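Grasska Touch and Social League opens sign-ups for the July season

Mar 16, 2024

G'day from all of us at the Grasska Touch and Social League. I've been asked to write the press release this year, and I'm told these are meant to be stiff and official, but I play on the wing for the worst team in the bottom grade so you'll have to take me as I come.

The news first. Sign-ups for our winter season are open from today, games start in July, and for the first time we're running 3 grades instead of two. If you tried to get a team in last year and missed out, this one is for you. We had 47 teams put their hand up last season and we couldn't find a field for all of them, which was a rotten feeling for everyone, me included (my cousin's side was on the waiting list and Sunday lunches were frosty for months).

So what's changed? Mostly the grounds. We've now got the use of the two lower fields at Katayama Park as well as our usual patch behind the pool. The lower fields have proper lights, a drain that works and a bit of a slope toward the creek end. Win the toss and run downhill first, that's my tip, because your legs are gone by the second half anyway.

The new grade is a mixed social one. No ladder, no finals, nobody yelling about offside from ten metres back. You need at least 3 women on the field at all times and you can roll your subs as often as you like. We trialled it over a few weeks at the end of last season and people loved it! I filled in for two different sides on the one night and could hardly get down the stairs the next morning, but I'd do it again tomorrow.

The top grade stays as it was, with a full ladder and a grand final. The middle grade gets a ladder too, and there'll be a playoff between the bottom side in the top grade and the top side in the middle one. We've argued about that playoff for years. I was against it, I lost the vote, and now I'm quite looking forward to watching it.

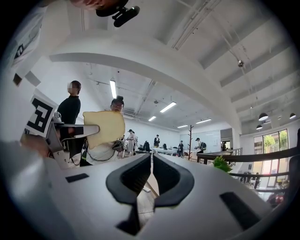
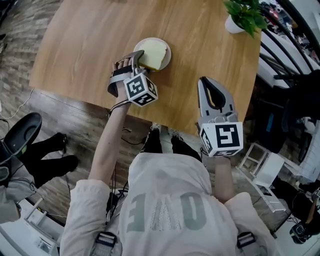
Food has been the big request in our end-of-season survey, and I'm very happy to say the canteen is back. It'll be open from the first game until the last one wraps up, with snags, egg and bacon rolls, soup, and tea and coffee at prices you won't need to think about. We're keeping it simple, and the base of nearly everything is a plain slice of white bread like the one on the wooden table in the second picture. Gluten-free rolls will be there as well, just ask at the window. Onions go under the sausage, and I won't be taking letters on that subject. If your team would like to run the canteen for a night, you keep half the takings for your own kitty, and last time we did this it paid for a whole set of jerseys.

On the subject of jerseys, Drostix are supplying our match balls again and have also come on board with playing tops for any new team that wants them. They come in eight colours, and the sizes run small, so go one up. I went two up. You'll need matching colours by round two, but in round one we'll happily lend you bibs from the shed. They've been through the wash, I promise.

Fees have gone up a little and I'd rather tell you here than have you find out on the form. It's now $700 a team for the season, and that covers your ground hire, lights, a referee for every game and insurance for all your players. You can pay it in two lots, one when you sign up and one before round four. If money's tight for your side, please get in touch before you pull out. We've always found a way to sort something and we'd much sooner have you playing.

Referees! We need more of them. The course runs over two evenings in the clubrooms, it's free, and you get paid for every game you do once you've passed. You don't have to be quick (have you seen our current lot? I say that with love) and you don't have to know the rule book back to front before you start. Players from the top grade often make good refs for the social grade, and plenty of our teenagers have made decent pocket money out of it. We'll have a more experienced ref on the sideline with you for your first few games, and anyone giving a new ref a hard time will be having a chat with me.

Some quick bits about how the season will work. Games are twenty minutes each way with a short break in the middle. We play through rain but we'll call it off for lightning, or if the fields are so soft that we'd wreck them. Washed-out games in the two ladder grades count as a draw, and there's no catch-up round this year as the grounds are booked solid. The draw, the ladder and any changes will go up through Hemuvico, the app we moved over to last season. I know it had its moments early on. My own team turned up an hour late to a game we'd apparently been told about twice. It's been a lot better since the last update, and the draw will still be pinned up in the clubroom window for anyone who'd sooner read it on paper.

Parking at Katayama Park is tight on game nights. Please use the gravel area past the tennis courts and leave the top driveway clear, as the ambulance needs to get through there if somebody does a knee. There's a bike rack by the change rooms too, and it's a nice easy ride along the creek path if you've got lights.

If you don't have a team, you can still put your name down as a single player. Tell us which grade you fancy, whether you've played before and if you've got a favourite position, and we'll match you up with a side that's short. That's how I started. I didn't know a soul, I dropped the first four passes anyone threw me, and most of those people came to my wedding.

We're also holding a free come-and-try evening on the lower fields before the season starts. Bring boots if you own them, or runners if you don't, and a water bottle. Metal studs aren't allowed in any grade. Kids are welcome to come along and muck about behind the goal line, and dogs are fine as long as they're on a lead and have no interest in the ball.

Team and single player forms are on the league's website and at the clubroom counter. Spots in the social grade will go first, going by the messages I've already had, so get your captain moving. For anything else, or if you're from the local paper and want to come down and take some action shots, ring the clubrooms in the evening and let it ring for a while. The phone's at the other end of the building from the bar.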